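09/07/2026, bin sorting, Dastano bench

Back on the tidying job today, and I must say I still have a soft spot for it, dull as it looks on paper (it's the chore my kids dodge every single evening!). Arm at the bin, mixed small stuff inside, one piece out at a time and over to a taped square. We logged 220 tries, up from 32 on our first day in March, and I'd call the picking decent when things have a bit of space between them. Packed together is another story. 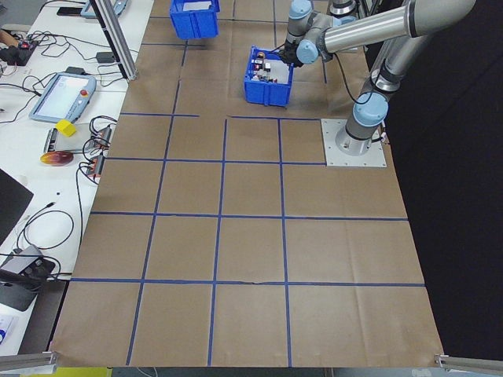
Panya Jaidee thinks I'm asking the wrong question, and that a machine can't be said to tidy until it knows what to leave alone. Fair point, and I went round and round on it over lunch. Our arm would file a crumb if you let it.

Tomorrow: slower approach near the bin walls, 30 tries, same objects. Ask Hosent about softer fingertips again.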